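Closelano Two-Finger Gripper and the Trarkcombe Sim Pack: a month of picking up small junk

I put off buying a new gripper for way too long. My old one was a pneumatic thing I got secondhand, it hissed all day, and it had exactly two moods, open and shut. So when the Closelano went on sale in December I finally caved and ordered it, plus a license for the Trarkcombe simulator pack that's sold alongside it (you can get either one alone, but the bundle was cheaper, and I'm weak).

Setup first. The gripper bolts straight to the flange on my arm with four screws, and the cable is long enough to reach the controller with some slack left over. I had it opening and closing before lunch. The fingers open to 100 millimeters, which is plenty for the stuff I handle, and you can set the force in 40 steps from the little web page it serves up. I use maybe five of those steps, but I like having them!

The simulator took longer. The download is big, the installer wanted a graphics driver newer than mine, and the first time I started it I got error 1519 and a blank window. The manual lists that one as "see support." Support wrote back the next morning and told me to delete the cache folder, and that fixed it. Fine, but put it in the manual, please.

Once it was running I got kind of hooked. You load your arm, drop the gripper model on the end, and build a table full of things to grab. I went for small, annoying objects right away, the kind of bits that end up at the bottom of my parts drawer, with a little open crate as the drop-off.
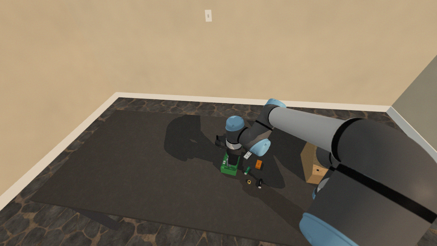
What I wanted to know was how much of my real-world fiddling I could skip by doing it on the computer first. The answer is quite a lot for the arm moves and not so much for the grip itself. Approach paths carried over beautifully. I tuned my clearance over the crate walls in the sim, sent the same path to the real arm, and it cleared mine with room to spare. The old way, I would have bumped that crate a dozen times and said some words.

Grip is another story. Round things in the sim behave like they've been dipped in glue. A small can that the virtual gripper lifted every single time slid right out of the real fingers until I turned the force up a good bit. There's a friction setting buried two menus deep, and after I lowered it the two started to agree. I'd leave it low if I were you. Nuts are hard in both worlds, and I kind of respect that. They're so flat that the fingertips have to practically scrape the table, and the real gripper's stock pads are a hair too thick for it. I ended up buying the thin Pomard pads, which snap on and grip much better. They wear faster, though, and I've already got a shiny spot on one.

I also borrowed a Venkataraman gripper for a weekend to compare. It's quieter and the finger motion is smoother, no question, and if I were handling anything delicate I'd want that one. But it's heavier, which ate into what my arm could carry, and its model in Trarkcombe is clearly an afterthought - the fingers pass through each other if you close them all the way. The Closelano model matches the real thing down to where the cable comes out.

Gripes, in no special order. The status light on the gripper is on the side I can never see. The web page forgets my force setting if I cut the power. The simulator's camera controls are backwards from every other program I own (hold right click to pan, why?), and saving a layout takes 19 seconds on my machine, every time, even if all I did was nudge one box.

I'm keeping both. If you only have the money for one, get the gripper and the thin pads, and try the simulator on the free trial before you pay for it. Check your graphics driver before you start the trial, too, since the clock runs from the day you download. I'm going to try it with a wrist camera next and I'll add to this review when I've had a few weeks with that.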